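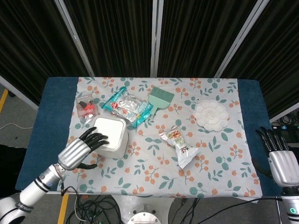 Sunday, late

Quick one, eyes closing. Everyone gone by 5. Kyu-ri left the white flower palette, must text her. Trilok ate most of the snacks and then asked where the snacks were.

Craft table still to do. Berry cloth is staying on til August, I like it, orange berries and all. Wrappers first, then the little green brush for crumbs. Teal one is the worst, foil, crackles like mad and Mom was asleep accross the hall. Little bin with the white lid lives on the table now, Yupin's idea, good one. Push the wrappers down hard or the lid wont shut. 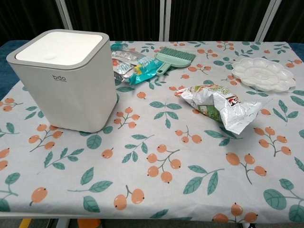
For tomorrow
Call Xiaoyan re Asum order, 2 boxes, not 4
Bin liners, small
Wash palette before Kyu-ri comes by
Shake the cloth out on the steps
Bed. Really this time.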